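Ayer salieron por fin los horarios de la muestra de cortometrajes de Zostcombe y llevo desde entonces con el programa abierto en una pestaña, haciendo cuentas imposibles para no perderme nada. ¡Son 78 cortos en cuatro tardes! El año pasado fui solo a dos sesiones y me quedé con una rabia tremenda, así que en mayo pienso instalarme allí con bocadillo y chaqueta (en la sala grande del Bangera hace un frío que pela, avisados quedáis).

Lo que más ilusión me hace es el bloque de documental local. Hay uno sobre las últimas redes cosidas a mano en el puerto, otro sobre un coro de barrio que ensaya en un garaje y uno de 20 minutos, *Trodura*, que sigue durante un invierno entero a la gente de un pueblo que se quedó sin autobús. De este último vi un trozo en un pase de trabajo y salí con un nudo en la garganta. No hay voz en off ni música, solo cocinas, carreteras y conversaciones a medias - y funciona de maravilla.

También vuelve la sesión de Skatusstead, la de las películas rodadas por alumnos de instituto. Id, de verdad. Las hay torpes, las hay larguísimas para lo que cuentan, y de pronto aparece una con un plano que te deja clavado en la butaca. Hace dos años fue un corto sobre una abuela y su radio, y todavía lo recomiendo a todo el que se deja.

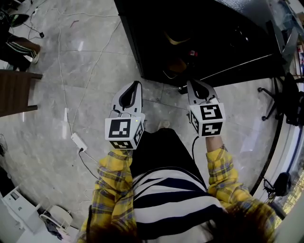

*Rayas, cuadros y suelo de mármol gris.*

Cosas prácticas, que luego me escribís preguntando: el abono cuesta lo mismo que el año pasado y se recoge en la taquilla del Bangera. La sala pequeña tiene 111 butacas y se llena enseguida, sobre todo en la última sesión, así que yo llegaría media hora antes. Los coloquios son en el vestíbulo, de pie, y suelen alargarse bastante.

Yo ya tengo marcado en amarillo todo el segundo día y media tarde del tercero. Me falta decidir entre el bloque de animación y el de archivo, que coinciden - si alguien ha visto algo de cualquiera de los dos, que me lo cuente en los comentarios, por favor.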